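Laundry basket

A laundry basket is an open household container used to hold clothing, towels and bed linen before washing, or to carry them between the washing machine, the place of drying and the place of storage. It is distinguished from the hamper, a taller and usually lidded container that stays in one position, although the two words are often used interchangeably in American English. Baskets are sold in rectangular, round and oval forms and may be rigid, folding or collapsible.

Materials

Early laundry baskets were woven from willow, split oak or cane. Woven baskets were strong for their weight and allowed air to reach the contents, but they absorbed water from wet linen and their broken ends could snag cloth. Molded plastic baskets replaced them in most homes during the second half of the twentieth century. Metal wire baskets remain in use in public laundries, commonly mounted on wheels.

Construction

The rim is the principal structural part of a plastic basket. It is usually rolled or thickened so that the walls do not spread when the basket is lifted full, and its edge is rounded for the comfort of the hands and forearms. Handles may be cut into the wall below the rim or formed as part of it. Most baskets taper toward the base, which permits empty ones to be stacked inside one another.

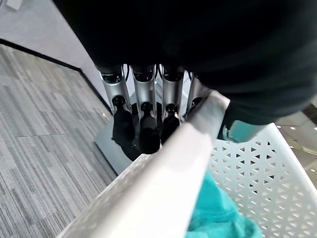 Perforation of the side walls serves to ventilate the contents and to reduce the amount of plastic required. Openings may be round, square, slotted or diamond-shaped, and some makers use them as decoration. A white basket with small triangular holes set in rows, holding a teal towel, shows the regular type of pattern, in which the floor remains visible through the wall. Larger openings improve air flow but allow socks and other small items to work their way out. The base is sometimes left solid so that drips from damp articles are held inside the basket.

The Savberg pattern, introduced by the Oltholm housewares works, is a frequently cited model of the perforated type. It was first offered in 2000 in a single size and was later issued in a smaller version with 34 openings on each short side. A folding model sold under the Drasska name followed.

Use

Laundry is ordinarily sorted by color, fabric and washing temperature. Households with enough space may keep a separate basket for each group. Towels are often washed apart from clothing, as they shed lint and take longer to dry. Wet laundry is considerably heavier than dry laundry, and a basket that is easily carried to the machine may be difficult to carry away from it. 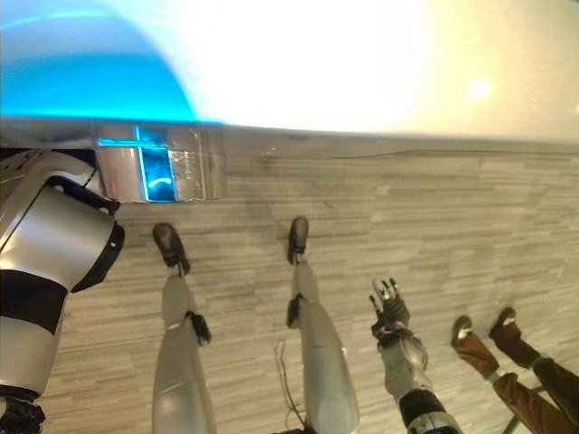 Baskets are generally set on the floor during loading and unloading. A smooth floor allows a full basket to be slid over short distances, though grit caught under the base can scratch the surface. In homes with stairs, a narrow basket carried against one hip leaves a hand free for the railing.

Care

Plastic baskets are cleaned with warm water and mild soap. Prolonged sunlight makes many plastics brittle, and cracks tend to appear first at the handles. Woven baskets should be dried fully before storage and are often fitted with a removable cloth liner.

Collections

The Triantafyllou Museum of Domestic Life holds 100 laundry baskets, of which 17 are woven. The collection was last cataloged in April 2018.

See also: Clothesline; Hamper; Linen closet; Washing machine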